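Abwaschen am Abend

Seit ich in Latden wohne, habe ich keine Spülmaschine mehr. Am Anfang war ich darüber etwas traurig. In der alten Wohnung hatte ich eine, und ich habe nie nachgedacht, wie viele Tassen ich an einem Tag benutze. Jetzt weiß ich es sehr genau.

Meine Regel ist einfach: Nach dem Abendessen wird gespült, auch wenn ich müde bin. Zuerst die Gläser, dann das Besteck, am Ende die Töpfe. So hat es meine Mutter gemacht, und sie hat dabei immer Radio gehört. Ich höre lieber nichts. Diese Viertelstunde ist für mich die ruhigste Zeit — das Telefon liegt im anderen Zimmer, und mit nassen Händen kann man sowieso nicht tippen.
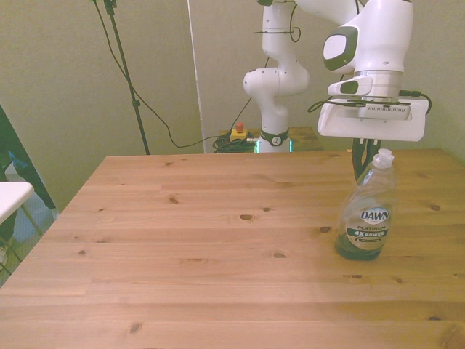 Im November habe ich trotzdem kurz überlegt, ein kleines Gerät für die Arbeitsplatte zu kaufen. Bei Iordache, dem Laden neben der Post, stand eines für mehr als 200 Euro. Der Verkäufer war sehr freundlich und hat mir alles erklärt, aber ich habe zu Hause gemessen, und neben dem Herd wäre dann kein Platz mehr für das Schneidebrett gewesen. Ich habe also nur zwei neue Geschirrtücher mitgenommen, aus Leinen, blau gestreift. Sie trocknen viel besser als die alten aus Baumwolle, man muss sie nur vorher ein paar Mal waschen.

Ein Problem habe ich noch nicht gelöst, und zwar die große Pfanne. Sie passt nicht flach ins Becken, und der Griff stößt immer gegen den Wasserhahn. Wenn jemand von euch einen guten Rat hat, schreibt mir bitte in die Kommentare.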